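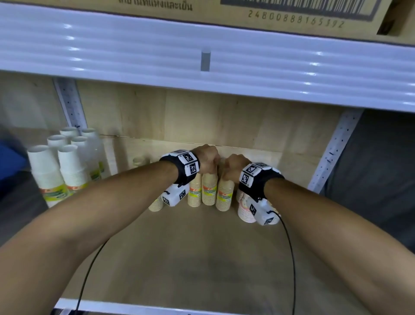 2 min read

How should I store spare paper cups at the Premwood break room?
Use the metal shelving by the door. Cups go on a lower shelf with the rims facing up, and the plastic sleeves stay on until a stack is needed. Boxes go on the shelf over them.

Can I put cups next to the cleaning spray?
No. Spray and refills belong in the closet.

How high can a stack be?
It should clear the shelf above by 3 inches.

Who orders more?
The front desk, on Saturday. Leave a note when only 2 stacks are left.

Do cups expire?
No, but throw out any that are crushed or dusty.

6 comments
91 shares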